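Lease Time

The migration window opened at 0100 and the technician had already been in the equipment room at Alcantara for an hour. The building had 102 wall ports across 6 floors. Of these, 100 were patched and two were dead. The dead ones had been listed in the handover sheet as "spare," which was a word the previous contractor used for several conditions.

The job was to take the building off its old router and put it on a Korna edge unit with native IPv6. The provider, Rinda, had delegated a prefix that afternoon by email. The technician copied it into a text file, checked it against the email, checked it again, and saved it to the laptop and to a thumb drive. Then the technician ate half a sandwich and read the release notes for the Korna firmware.

The release notes said that prefix delegation now survived a reboot. The previous release notes had said the same thing.

At 0100 the old router was shut down. Its fan took a while to stop. The technician moved the fiber lead across, waited for the link light, and logged in to the Korna unit over the console cable. The WAN side came up with an address in nine seconds. The LAN side did not come up with anything.

The technician typed the command to show the delegated prefix. The field was blank. The technician released and renewed. The field was blank. A packet capture on the outside interface showed the router asking for a prefix and Rinda answering with one, politely and in full. The router then asked again, as if it hadn't heard.

It did this every thirty seconds.

There was a support line. It was run by Gestent, which had the night contract for Rinda's business customers. The technician called it and was placed in a queue. The hold audio was a single piano phrase with a gap after it. After eleven minutes a voice came on and asked for the circuit number.

"Link is up," the voice said.

"I know. I have an address. I don't have a prefix."

"We show a prefix assigned."

"You're sending it. The router isn't keeping it."

"Then it's the router."

"Probably. What identifier do you have on file for this site?"

The voice went away to look. The technician leaned against the rack and watched the capture scroll. Solicit, advertise, request, reply. Solicit, advertise, request, reply. All of the fields were the right length.

The voice came back and read the identifier out in pairs. The technician wrote it on the back of the handover sheet. It belonged to the old router.

"That's the unit I just took out."

"It's the one on the lease."

"Can you clear it?"

"It clears when it expires."

"When does it expire?"

There was typing. "2,592 minutes," the voice said.

The technician did the division on paper. It came to forty-three hours and twelve minutes. The tenants on the second floor started at six in the morning. They processed shipping forms, and they had complained in writing about the elevator, the blinds, and the previous contractor.

"Can you clear it by hand?"

"Not from this desk. I can open a ticket with the day team."

"What happens if I give the new router the old identifier?"

The voice considered this. The piano phrase did not come back, so the line was still live. "I can't recommend that," the voice said.

"Would it work?"

"I can't recommend it."

The technician thanked the voice, took down the ticket number, and hung up.
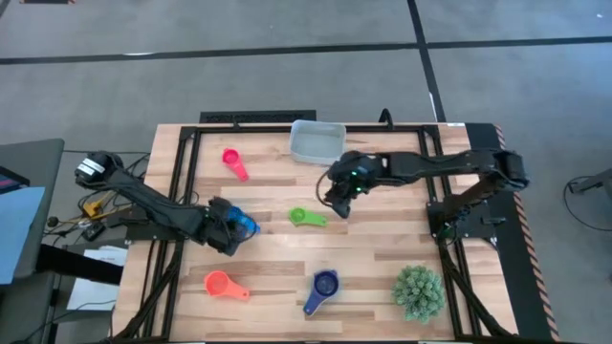

The identifier was stored on the Korna unit in a file that the web interface did not show. It could be edited from the console after typing a warning phrase in capitals. The technician typed the phrase, wrong the first time, and replaced the string with the one from the back of the sheet. It was twenty-eight characters without the separators. The technician read it back aloud in pairs, in the same rhythm the voice had used, and restarted the client.

Solicit, advertise, request, reply.

Then nothing. The capture stopped scrolling. The technician waited thirty seconds by the clock on the laptop, and then another thirty. The router did not ask again.

The prefix field was full. Below it the interfaces had begun to number themselves, one subnet per floor, in order. The technician pinged the gateway from the laptop, then a host outside, then a host on another continent. All three answered. The first reply from the far one took 212 milliseconds and the rest were a little faster.

It was 0244. The technician went up the stairs with the laptop and tested one port on each floor. On the second floor somebody had left a desk lamp on – the only light on the whole level – and the technician used the port beside it and left the lamp as it was. The page loaded. On the fifth floor one of the two dead ports was under a table next to a live one, and the technician tried it too. It linked at once and took an address.

The technician sat on the carpet and looked at this for some time. The handover sheet said spare. The patch panel downstairs had no cable in that position. The technician had checked it at midnight with a flashlight.

The port was unplugged and plugged back in. It took the same address. The prefix was the right one, but the subnet number was seven.

At the bottom of the stairs the old router was on the floor where it had been left, with its power cord coiled on top. Its fan was not turning. The technician put a hand on the case, then picked up the pen and filled in the last line of the sheet.

9/11/19. Cutover complete. 101 ports active, 1 spare. Lease held in name of former unit. See ticket.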